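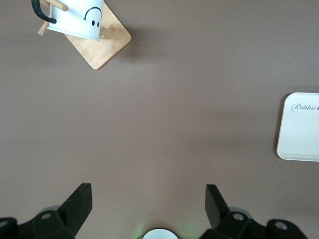 Jiahui Cui told me she can hear the truck three blocks before it turns onto Sedo Street, and that by the second block she has already closed every window in the apartment. She said she has nothing against ice cream. She said it twice, in case I was writing that part down (I was).

Print | E-mail

I went to Skallberg to write a short, silly item about an ice cream truck that got a noise ticket. I came home with half a notebook and that awful little tune lodged in my skull, so you're getting the long version.

The truck belongs to Kuo-hua Cheng, who bought it used and named it Fiserow, after the street he grew up on. It plays one song. The song lasts 27 seconds and then it starts over, with a tiny hiccup in the middle where the recording skips. Kids in the neighborhood sing the hiccup! They've never heard it any other way.

In June the city wrote him up. The ticket says he was parked next to Admasu Park with the music running, and the rule says a vendor can play music only while the truck is rolling. Cheng's side of it is that he was rolling, just very slowly, looking for a spot. The officer's side is a check mark in a box. The fine was $53 and he could have paid it out of the cup holder. He asked for a hearing instead.

I love a hearing. I've sat through them over hedges, over a basketball hoop, over a wedding band that wouldn't quit, and the room is always too warm and somebody always brings too much paper. This time it was Cui, with a log. She works nights and sleeps until the middle of the afternoon, and she had written down every time the truck woke her up, seven weeks' worth, in very neat handwriting. I came in ready to find her annoying and I just couldn't. Have you ever been woken up by a xylophone?

Cheng brought six kids and their mothers. One of the kids got up and did the song, hiccup and all, and the hearing officer had to ask him to stop, which I thought settled something, though I'm still not sure in whose favor.

The ticket stood. Cheng paid at the window on the way out, and then he and Cui got to talking in the hallway by the vending machine while I pretended to need a soda. The deal they worked out is this - no music on Sedo Street before four, and a hand bell if he has to come through earlier. The city has no part in it and there isn't a word on paper.

I called them both again before we went to press. Cheng says sales on that block are a little down and he blames the bell, because kids think it's the knife sharpener. Cui says the bell is fine. She has also started buying from him, usually a lime bar, on her way to work.

Last updated: October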